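Teaching Social Dance to Adults
Session notes: Does dancing do what the leaflets say it does?
Tutor: Vilja Kallio

Bring these notes to the seminar. The reading is in the course folder, and you need only the first two items for this session.

1. Where the claims come from

Pick up the leaflet for any beginners' dance course and you will find some version of the same list. Dancing makes you fit. It sharpens the memory, mends the posture and gives shy people confidence. I have taught waltz and foxtrot to adults for most of my working life and I would like all of it to be true. I also notice that the people saying so are usually selling lessons, and I include myself in that.

The claims are not all of one kind, and it helps to sort them before arguing about them. Some are about the body and can be measured with fairly plain tools. Some are about the mind, where the measuring is harder and the tests are often short ones done on the same day. The rest are about how people feel, and for those we mostly have forms handed out at the end of term by the person who taught the class. Think about who fills in such a form. The pupils who hated it left weeks ago.

2. The Mallent survey

You have the summary sheet. Mallent Dance School asked its pupils whether they felt fitter after a winter of classes, and 126 replied. Nearly all said yes. The school has used this on its posters ever since.

Questions I would want answered before repeating it:
How many pupils were asked, as opposed to how many replied?
What had happened to the ones who stopped coming before December?
Did anyone measure anything?
What else were these people doing in the same months?

The last one matters more than it looks. Adults who sign up for one evening class very often sign up for another, or take up walking, or start going back to a sport they played at school. If somebody dances once a week and plays table tennis twice, and then says in spring that the stairs are easier, I don't see how the foxtrot can claim the credit. The sheet does not ask. Kinsella, in the second reading, tries to get round this with an activity diary, which is a decent idea, although a diary kept by tired people at bedtime has troubles of its own.

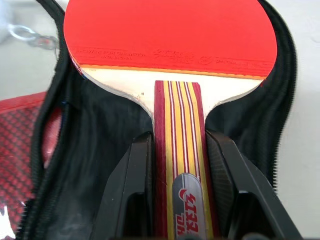

3. The step count

The Haltel handout says that dancers wearing a step counter took 3,712 steps in one evening class. I have no reason to doubt the figure. I doubt what is made of it.

A counter worn on the hip does badly with a slow waltz, where much of the work is in the rise and fall, and it may count a swing of the hips in a rumba as a step when the feet have hardly moved. Nor does a count tell you how hard anyone was working. A pupil who stands for ten minutes while the teacher explains a natural turn, then dances it for one, will not be out of breath. Time your own class this week. Write down how many minutes the pupils spend dancing and how many they spend listening to you. Mine was a nasty surprise.

4. Confidence, and what we mean by it

Lindach's interviews are the best thing in the folder, mainly because she spoke to people who gave up. Several said the class had made them feel worse: always the spare partner, or always corrected in front of others. One man came for two terms and never once danced to a whole piece of music. None of this reaches the posters.

She is careful, and doesn't say that dancing harms confidence. She says that it depends a good deal on the teacher, on how partners are changed and on whether the room is kind — dull findings, but I believe them. They are also things you can do something about, unlike the age of your pupils or the state of the floor.

A word on "everyone can do it". I have said this to nervous beginners and I no longer do. Most people can learn to move in time with a partner. Some take far longer than the course allows, and telling them it is easy is a poor way to treat them.

5. What I would be willing to print

Dancing is exercise, of a strength that varies with the dance and the class. It needs attention and some memory for patterns. Many people enjoy it and meet others through it. That is as far as I would go on the evidence we have, and I would leave the brain off the leaflet altogether.

For the seminar

Find one advertisement for a dance course and bring a copy. Mark every claim in it, and next to each write what you would need to know before you believed it.

Written task: no more than 400 words on either the Mallent survey or the Haltel figure. Say what could have been asked or measured instead, using only what an ordinary school could afford. Hand in on May 17, 2024, on paper, with your name on each sheet.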